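Wire dish rack on a wood table: which way should plates face, and how do I keep the table dry?

Posted in Kitchen & Cleaning

I finally got a little white wire rack, the kind with the curvy loops, and I love it! It lives on our wooden table because the counter in my Sowerby apartment is maybe two feet long. I only wash a few dinner plates at a time, but I can't decide how to load them. All facing one way? Big ones in back? And is a dish towel enough to protect the wood? I've been keeping one bunched up next to the rack.

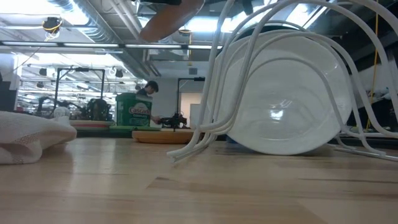
My other worry is the finish. I put it on myself and it took 3 coats, so I'd hate to see white rings on it. We do have a dishwasher, but it's tiny and I like washing the good plates by hand.

Despina Dervishi

Oh, I'm so happy when people ask about racks! Face them all the same way and start at the back with your biggest plate, where the loops are tall. Skip a slot between plates if you have the room. Air has to get in there, and two plates that touch will stay wet in the middle for ages.

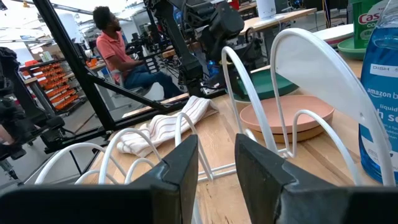

Colored plates are great for this because you can sort by size at a glance (my small ones are one color and my dinner plates another, best thing I ever did). Keep the soap on the table beside the rack and lay the towel flat. A bunched towel just holds a puddle. Mine gets swapped out after every load, and I've got almost 50 of them, so no shortage here!

Fodanness

get a tray. towel gets soaked and then the wood gets soaked

Tarnova

I agree about the tray, with the towel on top of it if you like the look. Mine is a plain baking sheet and it fits under the rack perfectly. Lean the plates back a bit so the water runs off the rim, and wipe under the feet of the rack when you put things away. 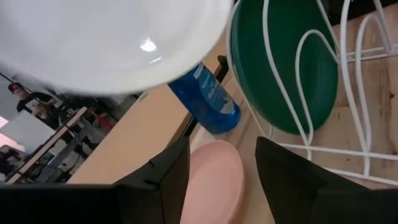 Anything that won't fit can wait its turn on the table for a few minutes. For the finish, a thin coat of wax every 2 months has kept my table looking wonderful, and it sees dishes morning and night. Test a spot underneath first.

Zatesbridge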